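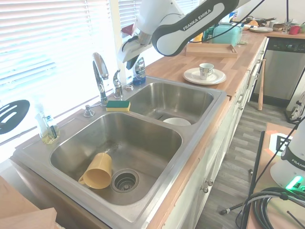
Lectura: 2 min · 6 comentarios · Compartir

Farhad Esfahani mantiene en Lalis el planificador de agarres Hindia, escrito para vajilla en fregaderos. La versión de marzo replanificaba en cada ciclo de percepción; la actual lo hace solo cuando la pose estimada del objeto se desplaza más que un umbral. «Replanificar siempre parecía prudente, pero la trayectoria oscilaba entre dos soluciones equivalentes», explica.

El acero es el caso difícil. «Los reflejos meten puntos falsos en la nube de profundidad, por debajo del fondo real de la cubeta. Los descartamos con el modelo geométrico del fregadero —no con un filtro estadístico, que borraba también las asas».

Una taza tumbada admite varios agarres, y el asa decide cuáles son alcanzables. Hindia los ordena por holgura respecto a las paredes y al grifo. El banco de regresión consta de 3319 escenas grabadas y se ejecuta antes de cada fusión de código.

El control corre aparte, con límites de par propios. ¿Y los fallos? «Si no hay solución en 60 ms, el brazo mantiene la posición y el nodo publica el motivo. Antes solo publicaba un código de error». Queda pendiente el apilado de platos, todavía en una rama separada.

2 veces compartido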